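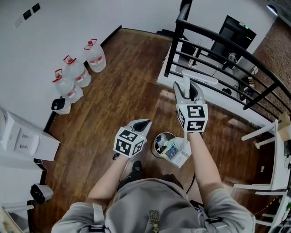 Figure 5.1. Lifting with the right-hand gripper, left jaw open. The square markers are on the cubes at the back of each tool.

Week 5: Learning from handheld demonstrations
Notes by Tudur Gethin

Last week we finished with teleoperation, and a few of you asked why anyone would bother with anything else when you can just drive the arm directly. Fair question! My answer is mostly speed. If you've had a go on the leader-follower rig downstairs you'll know how long it takes to pick up a mug with it (I still can't do it cleanly, and I've had years). Give the same person a pair of grippers to hold in their hands and they get going in minutes, and they move more or less the way they would have moved anyway.

So this week is about what you can do with data collected that way, and where it bites you. I'm going to lean on the Linstead study quite a lot, mainly as I know where all its problems are.

5.1 What gets recorded

For each moment in time we want three things: where the tool is, how far open the jaws are, and what the tool can see. The view comes from a wide-angle camera on the tool itself. The jaw opening is easy enough. Where the tool is turns out to be the awkward one, and that's what the markers are for. If you know the printed size of a marker and you can find its four corners in a camera view, you can work out its position and its tilt. One marker can flip between two answers when you see it nearly square-on, so you put several on a cube and hope that at least two faces are showing.

Have another look at your week 2 notes on camera calibration if that paragraph went past too quickly. With a badly calibrated lens the cube seems to swell and shrink as it nears the edge of the view, and you'll spend an afternoon blaming the printer. I did.

5.2 Hand to robot

What we train on is the movement of the tool relative to where it was a moment ago. Please don't train on positions in the room! The first Linstead model did, and it was lovely until Tarcísio moved the table. Relative movement also means you can put the same policy on a different arm, so long as the gripper on the end has the same shape and the camera sits in the same place.
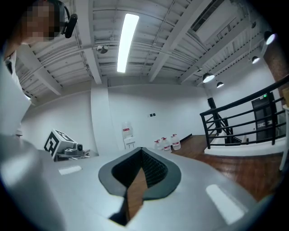 The wide lens earns its keep at this point. A narrow one gives you a nice sharp close-up of the fingers and very little else, and when the fingers close on something the policy has almost nothing left to steer by. With the wide one you keep the walls, the ceiling lights, the furniture, all of it bent out of shape but still there. The network doesn't mind the bending. The catch is that it may start to learn the room, and I'll come back to that in 5.4.

5.3 The result

We collected 79 demonstrations of one two-handed task, steadying an object with the left tool and lifting with the right. Then we trained two policies, same network, same number of steps. One had the wrist views only. The other also had the position of the left tool as measured from the right one.

Wrist views only: 13 successes in 26 trials.
With the left-to-right position added: 22 in 26.

That's a bigger gap than I'd guessed. When we went through the failures, the wrist-only policy was usually fine with each hand by itself and poor at getting them to agree. The right would start to lift while the left was still on its way over. Tarcísio Caldeira has the full list of failures and will share it if you ask him.

5.4 Things to be careful of

Every trial was in a room the policy had seen in training. We tried 6 more in the Adams building with the wrist-only policy and it managed one, which is too few to put in a table but enough to worry me.

People also do things an arm can't. They reach round corners, they step forward halfway through, they twist a wrist further than the joint limits allow. Check each path against the arm before you train, and throw out what it can't follow.

For the lab: bring your calibration file from week 2, and read the Sternico gripper sheet up to the bit on jaw travel. Question 3 on the worksheet has a sign error in the second rotation. Swap the minus for a plus and it works.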